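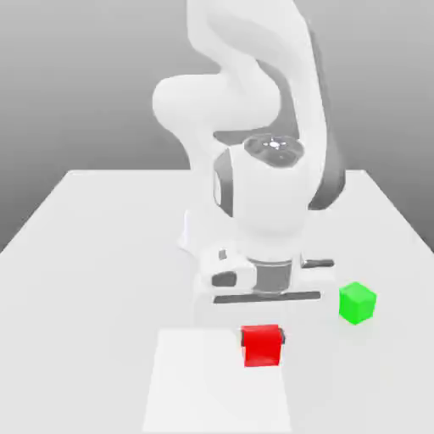 Exposure was where the cheap cameras fell apart first. All of them meter on an average of the whole picture, as far as we could tell from the menus, and an average is a poor guide once most of what the lens sees is one tone. Snow, a sail, a pale kitchen worktop. The white arm over the white table in Fig. 1 has the same problem in rendered form: most of it light, with the dark grey panels, the band round the wrist, the red and green cubes and the grey backdrop to pull the average down. On subjects of that sort the Pornunov went dull and grey straight away, the Dollik held on slightly better but then pumped up and down whenever something dark crossed the middle. Neither has a manual shutter setting. Both have exposure compensation, buried in the menu, and on the Dollik it is forgotten when you switch off.

We did not correct for any of this. The point was to test the cameras as a normal buyer would use them, out of the box, newest firmware, nothing else touched. Clips were shot on the harbour path in April, overcast, then again indoors under the hall lights. 38 clips were kept. The rest were thrown out for wind noise or for the mount slipping, mostly the mount. The sticky pads that come in the box are not good and we swapped to the bar clamp part way through, see the note on mounts.

Rating was done by Kyung-hwa Min, with the camera names hidden, on the same monitor each time and with the blinds down. Clips were played in a shuffled order. She marked each for highlights, shadows, colour and "would you keep it", the last being a plain yes or no. We had planned a second rater and this did not happen. It is a weakness and we say so again in the limitations.

Outdoors the two were close. Sky blown in most clips from the Pornunov, with a hard edge where the cloud met the roofs, whereas the Dollik kept some cloud detail and paid for it in the shadows. Faces under a cap peak too dark on both. Colour leaned green on the Pornunov, easy to fix afterwards if you know how, but most buyers wont. Indoors was a different story, with noise everywhere and smeary hair and carpet. The Dollik dropped its frame rate without saying so, only found when the clips were laid side by side on the timeline.

Search this journal
Search
Advanced search

Battery next. Cameras were left recording from full charge until they shut off, screen on, wifi off. Run times fell well short of what was printed on the box in both cases. Screen off helped. The spare batteries sold by Trương fitted both cameras, the door on the Pornunov needed a push. With wifi on and the Udell app open the drop was steep enough that we stopped the test at 50 minutes, the phone had lost the conection 2 times by then and the clip had to be restarted. We therefore report no run time for the app condition. Would be misleading.

Heat: not measured properly. A finger on the case is not a method. Both felt hot at the end of the long runs and the Pornunov showed a warning symbol which the manual does not explain.

Taken with the stabilisation results, the exposure marks matter more to whether a clip was kept. Shaky but well exposed clips still got a yes quite often. Steady clips with a burnt-out sky mostly did not. We would want a second rater and more indoor material before pressing this any further, and a grey card in the first seconds of every clip, which we only thought of afterwards.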